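Three Grippers, One Spatula

The handle is the hard part. A spatula lying on a stone counter has a thin black handle with barely any height to it, and a gripper coming straight down has almost nothing to close on. I spent most of May on that one grab, in simulation, and I'd happily spend another month on it!

The contenders were the Jikus, a plain two-finger parallel gripper; the Verkitz, which has longer fingers and a softer close; and the Dai, the newest of the bunch and the one I was rooting for. All of them went on the same simulated arm, driven by the Clellau controller, over the same kitchen counter. Each got 1161 tries, with the spatulas shuffled a little between runs. 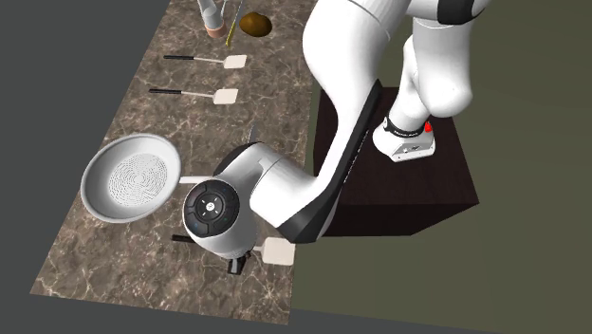

The Jikus missed 293 times, and nearly every miss looked alike: fingertips touch the marble, the arm stiffens, the handle squirts out sideways. Raise the approach height by a hair and you start closing on air. There's a sweet spot in there, and finding it felt like tuning an old radio.

Then I swapped in the Verkitz and the whole thing relaxed. Those long fingers slide down either side of the handle and the controller stops fighting the counter. It's slower, sure, and it gets clumsy when another utensil is lying close by, but I loved watching it work (I left it running through lunch more than once).

The Dai sits somewhere between the two. It's quick, it's tidy in tight spots, and it has a maddening habit of grabbing the blade when I've asked for the handle. I suspect my grasp settings more than the hardware, so I've gone back to the Clellau logs and started over with a wider wrist angle. The strainer is next, rim first.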